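How to clean and store wicker baskets

Wicker lasts for years if it is kept free of dust and never packed away damp. The method below suits rattan, willow and seagrass. Set aside an afternoon with dry weather forecast, as the drying takes far longer than the washing.

You will need a soft brush, a vacuum cleaner with a brush head, mild washing-up liquid, two cloths and a bowl of lukewarm water.

Take out any lining and wash it separately. Vacuum the inside first, then the outside, on the lowest setting. Work the soft brush along the weave to lift what is left in the gaps.
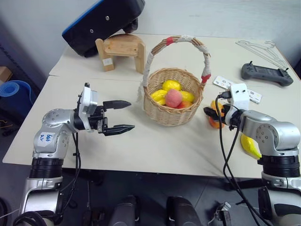 Add 5 drops of washing-up liquid to the bowl and wring the cloth out hard before you start. Wipe along the strands, not across them, and change the water when it turns grey. Leave the handle until last. If it is wrapped in white cord, as on the tall arched one in the photo, dab the cord with a clean cloth and don't rub, or it will go fluffy. Go round coloured bands with care too, and test the red ones on a hidden spot in case the dye runs.

Go over everything with a second cloth and plain water. Stand the basket somewhere airy, out of direct sun, and turn it over after 10 hours. Don't put it on a radiator. Seagrass can need a second day.

Loose ends can be tucked back while the strands are still slightly damp. Use a blunt needle and a small dot of wood glue, and hold the end down with a peg until the glue has set.

For winter storage, wrap each basket in an old cotton sheet and keep it off the floor. Avoid plastic bags. We put ours away in November and check them once for mould before spring.

Last updated Aug 1, 2025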